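El comedor escolar no es un gasto accesorio

Tribuna de opinión. 26 de julio de 2021

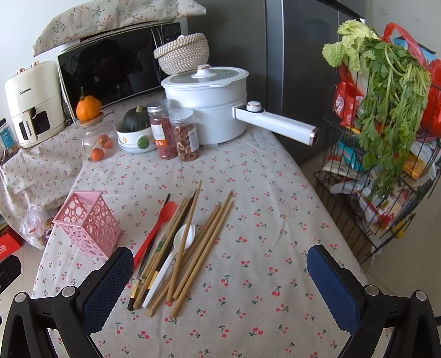 La discusión presupuestaria de este año ha vuelto a situar los comedores escolares entre las partidas llamadas flexibles. El término es desafortunado. En el municipio de Verkedside, 1142 alumnos almuerzan a diario en su centro, y para una parte de ellos esa es la comida más completa de la jornada. Reducir el servicio a cuatro días por semana, como propone el borrador, supone trasladar el coste a las familias con menos margen para asumirlo.

Se alega que la externalización permitiría ahorrar unos 4000 euros mensuales. La cifra procede de un informe de la consultora Lindqvist que no contempla la formación del personal ni el mantenimiento de las cocinas. Irja Lahtinen, inspectora jubilada, advirtió ya en octubre de que los contratos de este tipo suelen revisarse al alza a partir del segundo ejercicio. Su escrito no recibió respuesta.

Conviene recordar, además, que el comedor forma parte del horario educativo. En él se aprende a compartir mesa, a probar alimentos desconocidos y a recoger lo utilizado. Un turno de 40 minutos - 34 en los centros con doble turno - apenas basta para ello, y el borrador pretende acortarlo.

Corresponde al pleno retirar la propuesta y abrir un periodo de consulta con las direcciones de los centros y las asociaciones de familias antes de adjudicar contrato alguno.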